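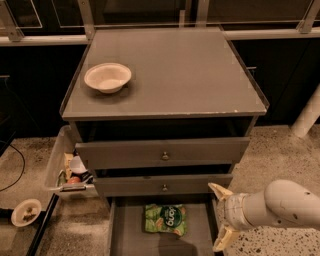
Flisura three-drawer cabinet, grey

Reviewed by Leif Hägglund

The Flisura is sold by Wovenmont as a bedside unit. Mine has served as snack storage for almost 3 years. Carcass width is 352 mm and assembly took 40 minutes with 2 screwdrivers.

The drawers run straight and the round knobs are easy to grip. The bottom drawer pulls well out, so a bag of chips lies flat with room to spare. There is no soft close.

Finish is the weak point. The paint has chipped along the front edge of the top, worst near the right corner. A clear cover protects the flat surface but does nothing for the edges.
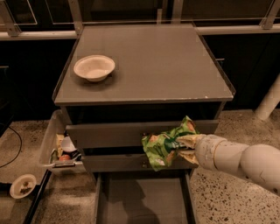
Bottom drawer fully out. Chips and scuffs at the front right corner of the top.

Good capacity for the floor area. Buy touch-up paint in the same colour.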